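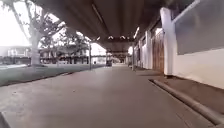

Grounds and Buildings Group
Minutes of the January meeting

Present: Renata Ulloa (chair), Nesrin Bayram (minutes), plus representatives for Drosel, Dullen and Witkowska Halls. Flallum Hall sent apologies again.

1. Previous minutes
Accepted, with one correction. The group did not "welcome" the walkway proposal. It received it.

2. Covered walkway: surface
The contractor proposes to seal the concrete for 3,000 dollars. Renata asked what the sealant would do that a scrub would not. The answer was that it "refreshes the look." Dullen pointed out that scuffs and small stains are what a path gets when people walk on it. Nesrin noted that the last sealed path, outside Witkowska, needed redoing after 2 winters, and that the quote then made the same promises.
Decision: no sealing for now. Scrub first, then look again.

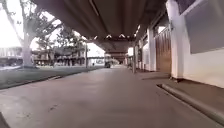

The Drosel representative wants the lawn edge checked for places where rain runs back onto the concrete. Agreed, provided someone goes out while it is raining. The last check was done in dry weather and found no problem, to no one's surprise.

3. Lighting
A proposal to replace all the ceiling fixtures was read out. The energy savings claimed came from the supplier's own leaflet, with no working shown. Renata will ask for real figures. Item held over.

4. Cracks and seating
Nesrin raised the thin cracks in the path and asked if they are getting longer. There is no record to compare with, so the claim that they are "stable" was not accepted. Ends to be marked in paint and checked in 7 weeks.
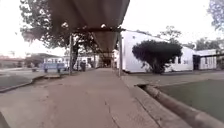 Witkowska asked for more benches near the tree. Renata doubted the need – the survey quoted in support had 9 replies. The pale blue bench stays where it is. Dullen will find out who sits there and at what hours before anything is ordered.

5. Tree
The branches reach over part of the metal roof. Dullen said leaves block the gutter. Drosel said they don't. Neither had been up to look. Grounds staff to inspect and report in writing.

6. Any other business
None. Meeting closed at 4:40 p.m.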